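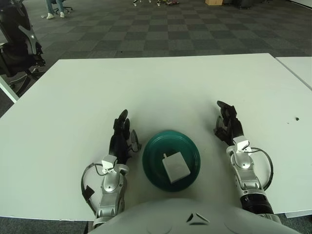
Item 6: plug-in adapter, white, two prongs, on the green plate.

Filed under: Checklists > Small Electricals

Rultholm common room, adapter check, April 16, 2025
Checked by Ánh Lục

Casing, cracks or scorch marks: PASS. Lovely clean matt finish, I went all over it with the torch!
Prongs straight and firm: PASS. No wobble at all, much better than the one we binned in January.
Rating label readable: PASS, with my reading glasses on.
Asset sticker: ACTION. Should be 355 and it's peeled off, new one please.
Gets warm in use: NOT DONE. Henness has the test socket until next week.
Plate, chips to rim: PASS. I do love this plate for small bits (the raised rim stops things rolling off), so please keep it with the kit!
Table: PASS. Wiped before and after.

Next up is the Lorkach extension lead, sticker 562.

Rultholm House Checks | Contact the office, ext. 1274 | Back to top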